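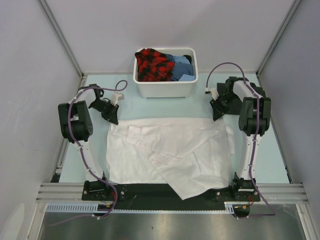
Search reviews Go

I've been using the Gelteo bench rules for two months now and people keep asking if they're worth buying, so okay, review time! It's a spiral-bound book of good practice for small two-arm setups like laundry folding, plus a stack of wipe-clean checklist cards. Weerakoon prints it. We paid 100 dollars for ours, and Selvaraj Bepari complained about that for a full afternoon.

The cards are the best part by far. There's one for start of shift (hands out, stop button pressed and released, arms sent home at slow speed) and one for changing the cloth, which I thought was silly until I caught myself reaching in with the motors live. Now I read it out loud every time, like a dork.

The cable section is great too. It wants a loose loop at every wrist and a tall enough arch that nothing pulls tight when the arm stretches, and then you run both arms through their full reach and watch. Ours passed on the left and needed redoing on the right. The book also says to write down each cable change, and Rajitha Sarkar has been very strict with me about that — she's right, I forget.

What I don't love is the chapter on soft items. It tells you to log every failed fold and stop for a check after 200 runs, fine, but it says next to nothing about big sheets that hang off the front of the table. Do you let the corner dangle? Do you stop and lay it back? We made our own rule (stop, lay it back, restart from the top) and penciled it in the margin.

The index is bad. Look up "bin" and you get sent to "containers," which sends you to "bin." And the rings on the spine have started to bend.

Compared with the old Flina guide, this one is way easier to follow, and the print is big enough to read while standing up. I'd buy it again for a shared bench where new people come and go. If you work alone and already have good habits, borrow somebody's and copy the cloth-change card.

Last updated: November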